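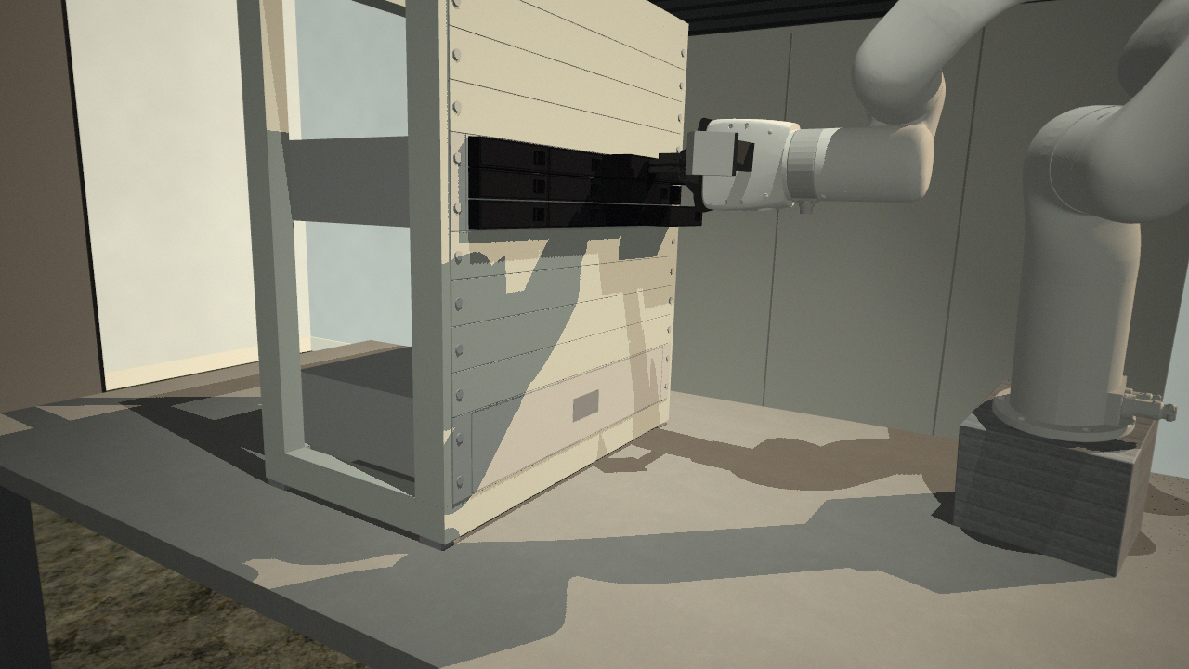
[tawhiri-planung] Bedarfsliste für den Roboterplatz am Rack, zweite Fassung

Von: Mutua Wanyama
An: Liste tawhiri-planung
Antwort auf: Bedarfsliste, erste Fassung

Liebe Kolleginnen und Kollegen,

vielen Dank für die Rückmeldungen zu der ersten Fassung. Ich habe die Liste überarbeitet und bitte um eure Anmerkungen bis Mittwoch, denn danach muss ich die Anfrage an Gralo abschicken. Entschuldigt bitte, wenn manche Begriffe noch nicht einheitlich sind – ich habe sie teilweise aus dem englischen Angebot übersetzt.

Der Aufbau in der Simulation bleibt die Grundlage für die Bestellung. Der Arm steht auf einem Sockel direkt auf dem Tisch, neben dem Rack, und greift von der Seite zu den schwarzen Einschüben. Für den realen Platz in Celerby möchte ich diese Anordnung übernehmen, damit wir die Bahnen aus Flimlow nicht vollständig neu planen müssen.

1. Arm und Sockel

Der Arm selbst ist bereits im Budget des laufenden Jahres enthalten. Es fehlt der Sockel. Gralo bietet ihn für 1.824 Euro an, mit Bohrbild für den Flansch, aber ohne Montage. Die Lieferzeit beträgt vier Wochen. Ich würde den Sockel sofort bestellen und den Tisch erst danach, weil die Höhe des Tisches von der Höhe des Sockels abhängt.

2. Greifer

Wir planen mit einem Zweifingergreifer. In der ersten Fassung hatte ich nur einen Satz Finger eingetragen. Ewan Tautahi hat mich zu Recht darauf hingewiesen, dass wir Ersatz brauchen, und jetzt stehen drei Sätze in der Liste. 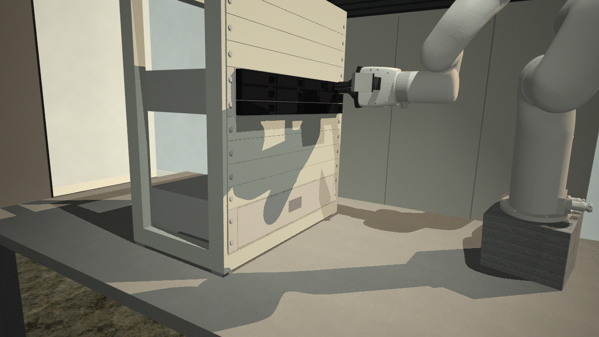 Müssen wir die Kraftmessung am Handgelenk gleich mitbestellen? Sie kann später ergänzt werden, der Adapter dafür muss aber von Anfang an eingebaut sein. Ich habe deshalb den Adapter in die Liste aufgenommen und den Sensor in das nächste Budget verschoben.

3. Rack und Einschübe

Für die Versuche genügen uns gebrauchte Einschübe ohne Elektronik. Wichtig ist mir, dass die Auszüge leichtgängig sind und dass die Gehäuse das gleiche Maß haben wie im Modell. Vaughan Rewi hat angeboten, im Lager in Celerby nachzusehen. Wenn er dort etwas findet, wird diese Position ganz gestrichen. Blindblenden habe ich als eigene Position geführt. Sie kosten wenig, aber sie wurden beim letzten Projekt vergessen, und die Nachbestellung dauerte länger als die Montage.

4. Kamera am Handgelenk

Diese Position ist noch offen. In der Simulation ist der Blickwinkel vom Handgelenk nach vorn auf die Finger und das Rack eingestellt, und ich möchte den realen Halter möglichst ähnlich bauen. Ein fertiger Halter ist teurer als ein gedruckter, dafür ist er steifer. In der Liste steht vorläufig der fertige.

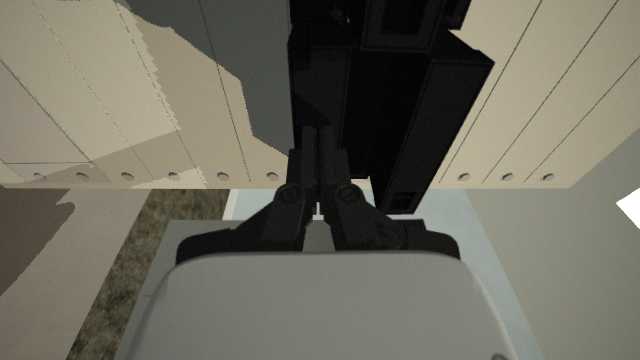 Bevan Harawira schrieb:

> Hallo zusammen,
>
> ich habe die Liste gelesen und bin mit dem Arm und dem Sockel
> einverstanden. Bei der Kamera bin ich skeptisch. Wir geben Geld
> für einen Halter aus, bevor wir wissen, welches Modell wir
> überhaupt nehmen. Außerdem fehlt mir die Schulung. Beim letzten
> Mal haben wir zwei Tage angesetzt und am Ende über drei gebraucht,
> und die Differenz war nirgends eingeplant. Bitte tragt das
> diesmal richtig ein.
>
> Gruß
> Bevan

Lieber Bevan, mit der Schulung hast du recht, ich habe jetzt vier Tage eingetragen. Beim Halter verstehe ich deinen Einwand, allerdings muss der Kabelweg am Arm festgelegt sein, bevor wir die Energiekette bestellen. Mein Vorschlag wäre: Wir drucken zuerst einen einfachen Halter, prüfen damit den Abstand zu den Einschüben und entscheiden im Mai über den Kauf. Das Geld dafür lasse ich so lange gesperrt in der Liste stehen.
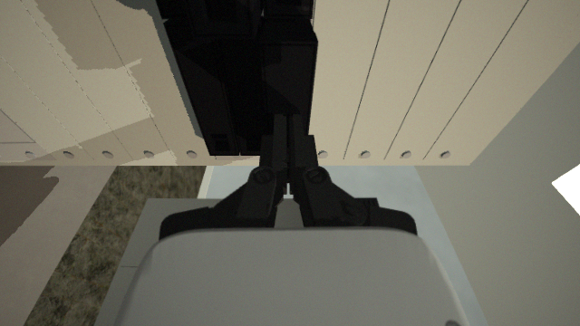

5. Offene Punkte

Catriona Hepburn klärt mit dem Einkauf, ob wir für den Sockel ein zweites Angebot brauchen.

Die Wartung der Lizenz für Flimlow ist noch nicht enthalten. Ich weiß nicht, ob sie zu Tawhiri gehört oder aus dem allgemeinen Topf bezahlt wird. Wer das weiß, möge mir bitte direkt schreiben.

Der Stromanschluss am Tisch wird von der Haustechnik gelegt. Die Kosten dafür sind noch nicht bekannt.

Die Tabelle liegt wie immer im Projektordner. Änderungen bitte nur in der rechten Spalte eintragen.

Mit freundlichen Grüßen
Mutua Wanyama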